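April 13, 2021

I have been promising myself since January that I would sort out the row of jars at the back of the counter. This morning I had 15 minutes before Justinas called, which seemed like plenty. I am, as always, a poor judge of minutes.

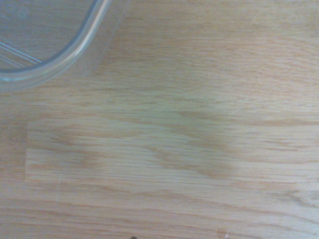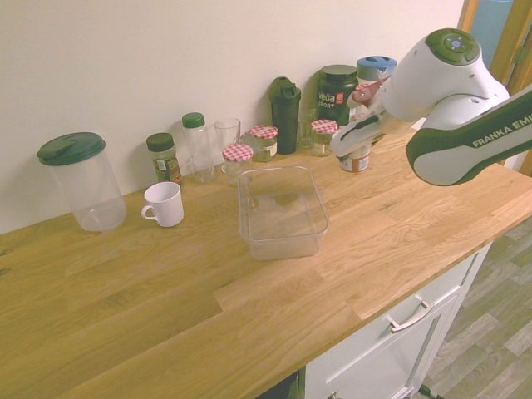

Clear plastic on wood, both times.

The tray was supposed to be the solution. One tray, everything small goes in it, the counter becomes a place where a person could roll out dough. Instead I stood there admiring how nicely the grain shows through the bottom, and put nothing in it at all.

My trouble is the gingham lids. I can't throw out a jar with a red and white checkered lid. It looks like somebody's aunt is counting on me. Mutua says a jar is a jar and I should recycle the lot, but he stores his rice in the bag with a clothespin on it, so I don't take instruction from him. The green Vega tub can stay too – I have plans to become athletic.

Justinas called in the middle of all this and talked about the Kashindye job for an hour. I said "mm" and turned the mug so the handle faced the other way, then turned it back.

Still to decide: whether the tall container with the green lid is for pasta or oats. Pasta, I think. I have neither in the house. Need to go to Omard tomorrow before they close, and pick up light bulbs too.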